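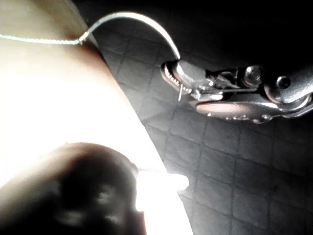 **Wrist unit, cable task: jaw did not release on stop. Please read before running**

**mtrummer** (moderator)
6 January 2024

Members operating the Drellolari arm on thin-cable work are asked to note the following incident at our Himcombe site.

The arm was part way through a routing job with a thin white cable. The operator, Reece Tapley, pressed the stop. The arm halted as it should. The jaw did not open, and it did not hold steady either: it went on closing for a short time after the stop was registered. The cable was pinched hard enough to mark the jacket. There was no injury. Mr. Tapley had intended to free the cable by hand and had not yet reached in.

Until the cause is known, we request that hands be kept clear of the jaw after a stop until power to the wrist has been isolated at the wall. The stop button alone is not to be relied upon for this purpose.

Meinrad Trummer

---

**c_oakley**

Thank you for posting this promptly. Three questions for the record:

1. Which firmware was on the wrist controller?
2. Was the grip force set in the job file or left at the default?
3. Had the jaw pads been changed recently?

We had a similar report at Ustuditz last March, which was closed as operator error. I was not comfortable with that finding then and I am less so now.

---

**reece.tapley**

I was the operator, so I will answer these.

Firmware was the current release. Grip force was set in the job file at 5 newtons. The log shows a peak of 50 newtons shortly after the stop. The pads were original to the unit.

I should add that the cable had a small kink in it where it turned upward on its way to the jaw. I had seen it and carried on. I do not believe it caused the fault, but it should be on the report.

---

**khai_khuc**

I would be cautious about blaming the controller at this stage. A kink can catch. If the cable snagged while the arm was slowing down, the jaw would have felt a pull, and the slip routine answers a pull by gripping harder. That is the intended behaviour. In that case the fault lies in the job setup, and the remedy is to inspect the cable before each run.

Khải Khúc
Vídalín integration group

---

**c_oakley**

> That is the intended behaviour.

With respect, it cannot be the intended behaviour after a stop. Whatever the slip routine is meant to do during a job, it has no business running once the stop has been pressed. A kinked cable is an ordinary thing to meet in this work. A jaw that keeps closing on somebody's finger is a different matter, and I would not want this thread to leave readers with the view that better cable checks will fix it.

---

**khai_khuc**

I did not say that it was safe. I said that it was working as written. The manual states that the jaw holds its load on a stop so that parts are not dropped. Many sites depend on that, ours included. If the jaw were simply to open, we would have dropped parts on the floor and a new set of incident reports.

---

**jhakim**

Both points can be tested. I have read the log that Reece sent me. The stop is recorded, and the slip routine makes 16 further force corrections after it. The last of them falls 277 milliseconds after the stop. There may well have been a pull on the cable to begin with — Khải is right that the first correction looks like a snag — but the later ones continue after the arm is at rest.

My reading is that the stop signal reaches the arm at once and reaches the wrist late. I would like to see the same test on a second unit, with a straight cable and nobody near the jaw, before we call it confirmed.

Joelle Hakim

---

**khai_khuc**

That is fair. I had not seen the log. I will run it on our unit at Vídalín with a straight cable and again with a kinked one, and post both traces. I maintain that holding on a stop is correct, provided that "holding" means the force does not rise.

---

**c_oakley**

Agreed on that wording. I will ask for the Ustuditz report to be reopened.

---

**mtrummer** (moderator)

The following applies at Himcombe with immediate effect, and other sites are encouraged to adopt it:

- Thin-cable jobs on the Drellolari arm are suspended, apart from the tests described by Ms. Hakim.
- After any stop, isolate the wrist at the wall before touching the jaw or the cable.
- Do not cut or pull a held cable while the wrist has power.
- Save the log before restarting. A restart clears it.

The manufacturer has been sent the log and has acknowledged receipt. The thread will stay open for Mr. Khúc's traces. Questions about the suspension should be sent to me by private message.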